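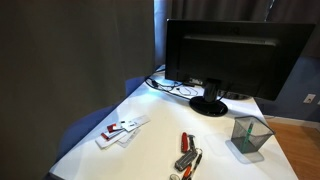

Desk, with the cards, the multi-tool and the mesh cup.

Home Diary Builds Parts Links

April 15, 2020
Posted by the Grusley bench

What a good evening! I've finally got the Reltero arm picking things up at home, small stuff, straight off the white desk. The cards are the hard part (thin, flat, and they overlap), so of course those are what I want it to learn first. The pocket knife and the key come after that, then the pen.

I swapped the shoulder gear for the 80 tooth one from Motetcombe and slowed the steps down to 4000 per turn of the base. So much smoother! The old gear had a wobble I'd been chasing since October, and it's gone, or nearly. Tu, my sorting program, is up to version 253 – yes, I save every one of them.

Still to do: tidy the cables behind the monitor, print softer finger pads, and find out why Tu drifts left after 4 or 5 moves. I think it's the elbow belt. The shiny desktop isn't helping either, with that bright patch right across the middle, so I may try a dark mat tomorrow.

I meant to stop at nine and it's well past that now. One more run, then bed.

Contact | © 2020 Grusley Bench Diary | Back to top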